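Step 4. Check the grippers before you move off. I skipped this once and lost a whole morning to tracking dropouts, so please don't!

Hold each gripper out and look at the pad. Wipe it, then squeeze the trigger 14 times. 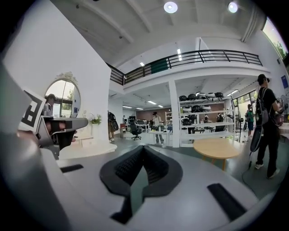

Fig. 2. Pad and slots from the operator's side.

Caution: watch the floor. Our worst fault with the Wader kit was a cable snagged underfoot – the log just stopped at nearly 1000 entries. Keep both marker cubes out in front of you and walk around the cables.
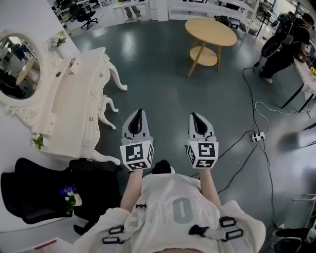
Step 5. Restart after a dropout

Stand still, lower both grippers and hold for 18 seconds. If the fault comes back, stop and call Glykeria Drakos. Don't keep squeezing (I did, and it jammed).
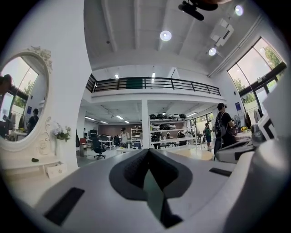
Jiltley, 30 Jul 2021

Kosmas Balaskas and I reran steps 4 and 5 and had no dropouts.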